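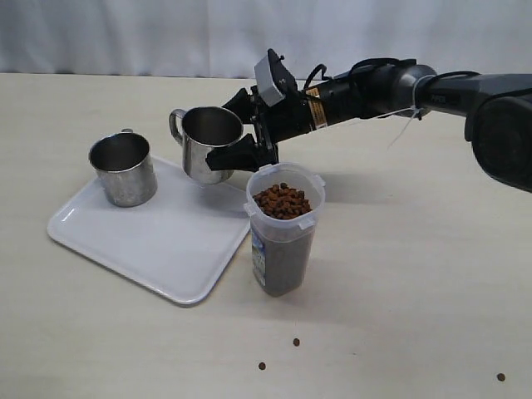 29th October

Saturday, and I went in anyway, because the kibble cell had been bugging me since Thursday. The Stelemeck arm was closing a hair late on the mugs (you could hear it, a little scrape and then the clamp) and I wanted a quiet room and no one asking me when it would be done.

So! Finger bolts first. Two were loose, one of them so loose I turned it with my thumbnail. Tightened the lot, wiped the pads, then ran the open and close routine 30 times with nothing in the grip. Counter on the Perska box says 416 cycles since the last service, way less than I'd have guessed.

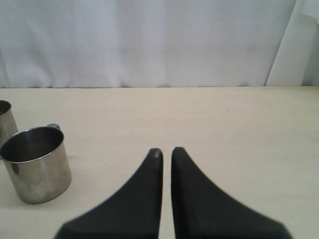 Fingers nearly shut, both mugs off to the left.

After lunch I redid the wrist zero, which took 18 minutes and one bad word. The new pads from Rillitz still aren't here, so the old ones have to last till January, ugh.

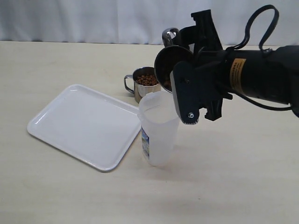

Do I need to redo the zero every time I touch the finger bolts? Only if the fingers came off the mount, so a plain tightening can skip it.

Writing that down because I will forget. Spahić manual goes back on the shelf Monday.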